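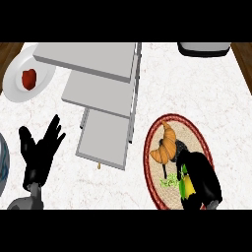 Mohsin Jatoi wants to know whether he should hold off on redoing his kitchen until the robots are ready, and whether he ought to leave them some counter space. He has a contractor coming in July. He would also like it known that he hates emptying the dishwasher more than any other job in the house, and that if a machine could do that one thing he would forgive it the rest.

Redo the kitchen, Mohsin. Leave the counter space for yourself.

I have been writing this page of tips long enough to have been promised a robot butler several times over, and I still wipe my own stove. But the question comes up in the mail more and more, so for April 2023 the usual stain removal is on hold and we'll go chore by chore. Everything below is my own opinion, formed from a kitchen, a garage bench and too many late evenings watching demo videos at double speed (most of them were already sped up, so I was watching the arms at something close to a panic).

Picking things up off the counter

Closer than you'd think, with conditions. Set out a croissant on a placemat and a piece of fruit on a plate, put a pair of arms over them, and you have a very respectable research problem. In a simulator you can run it 1000 times before lunch and never sweep up a crumb. A simulated croissant doesn't flake. Mine do, all the way down to the toaster cord.

Tip while you wait: keep soft things and hard things apart when you clear the table. Pastry and bread go first, in your hands, onto something flat. Lemons and peppers can take a tumble into a bowl. Whatever clears your table in ten years will want the same arrangement.

Drawers

A drawer sounds easy. Pull, look, push. Then consider a small handle and a hand that costs more than the cabinets, and you see why so many demos have a drawer in them. You also know your own drawers. There's one in my kitchen that has to be lifted a little and persuaded to the left, and I couldn't explain it to a houseguest, let alone a motor.

Tip: rub a plain white candle along wooden runners, top and bottom, and work the drawer in and out until it quits complaining. For metal slides, vacuum the grit out first, then a very little dry lubricant. Never cooking oil. It turns to glue, and it holds every crumb that comes near. If the pull is too small for your fingers, change the pull. Measure between the screw holes before you go to the store, not after, as I did, twice.

Dishwasher

Sorry, Mohsin. Plates in a rack, all the same plate, fine. A real load has a colander in it, and a lid that has flipped over and filled with gray water, and the one mug you can't break. Unload the bottom rack first so the top doesn't drip on it. Keep your silverware sorted by basket section on the way in and the way out takes no time at all. You won't enjoy it but it's short.

Floors

The one chore where I'll give the machines full credit. We've had a Pleder running under the beds for 4 years, and apart from a disagreement with a bath mat it has earned its shelf. Pick up the cords, cut the hair off the brush every couple of weeks with a seam ripper, and wash the filter only if the manual says it's washable. I once let a clogged one go all winter and then blamed the battery.

Laundry

Washing and drying were automated before I was born and we've been sulking about the folding ever since. I've watched an arm fold a towel. It was a good fold. I made coffee in the meantime. A fitted sheet remains beyond all known science, so roll it up and shut the closet door.

The workshop

People assume the shop comes before the kitchen, and in a factory it did. A factory puts the same part in the same place all day. My bench has a coffee can of mixed screws that I inherited - 472 of them, I sorted them one wet afternoon when I should have been fixing the gutter - and hardly any two want the same driver. Surkent sells a benchtop sorter that promises to handle this. It handles new screws very nicely. Bent ones it spits on the floor, where the Pleder finds them.

Tip: a magnet inside a sandwich bag picks up spilled screws and shavings. Turn the bag inside out over the can and the magnet stays clean. After glue-ups, leave the clamps on overnight and go do something else.

Wiping up

Marble, since three of you asked: mild dish soap, warm water, soft cloth, dry it right away. No vinegar, no lemon, whatever your aunt says. Cut fruit goes on a plate or a board, never straight on the stone. For an oil spot, baking soda and water mixed to a paste, covered with plastic wrap, left 24 hours and lifted off with a plastic scraper.

Next time, the Filtard pitcher and why it whistles. Send hinge questions before then if you've got them.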